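From: Adwoa Sulemana
To: the Wallska list
Date: 8 June 2021
Subject: Re: hand pose labels on soft objects

Ekow Gbeho wrote:
> Lovely result, but are the 188 failures all on cloth? And did you
> ever try weighting the frames by how much of the object is showing?

Dear Ekow, and everyone,

Thank you for such a kind note, and sorry to be slow (February's backlog is still with me!). Not all on cloth, no, but most of them are, and Amerley is going through them again with fresh eyes. We have 2,032 demonstrations in the set now, and I'm attaching two stills as I know you like to see things.

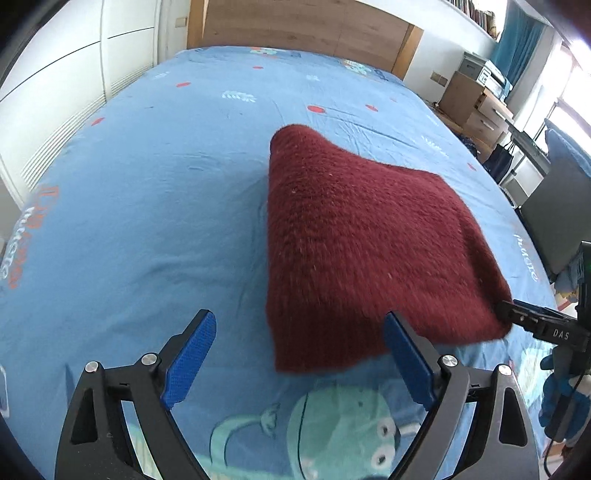
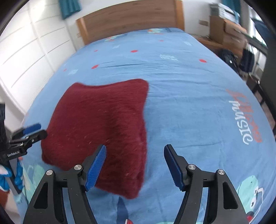

On the weighting, yes, we did try it, and Nhyira has a branch with it switched on if you'd like a play. It helped a little with boxes and hardly at all with fabric, where the policy seems to care far more about the contact point than the outline. The blue pads on the fingers are a great comfort there, as they stand out so well against dark red that our tracker rarely loses them, though a pale blue sheet behind gives it more to think about. I'd love to hear how you get on with the Povwood split.

Warmest wishes to all,
Adwoa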